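Seed packet

A seed packet is a small flat pouch in which seeds are sold to home gardeners. Paper is the older material; glossy plastic is also common. The front usually carries the plant's name and a color photograph of the flower - cosmos, for instance, is nearly always shown in full bloom.
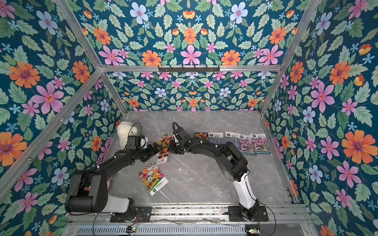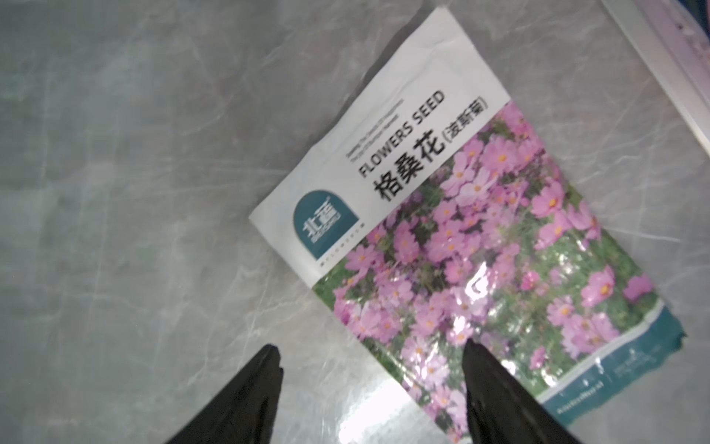
Names may be printed in more than one language. Packets are sold by weight or by count, often 100 seeds for larger kinds and 1000 for very fine ones. Unopened packets keep best in a cool, dry place.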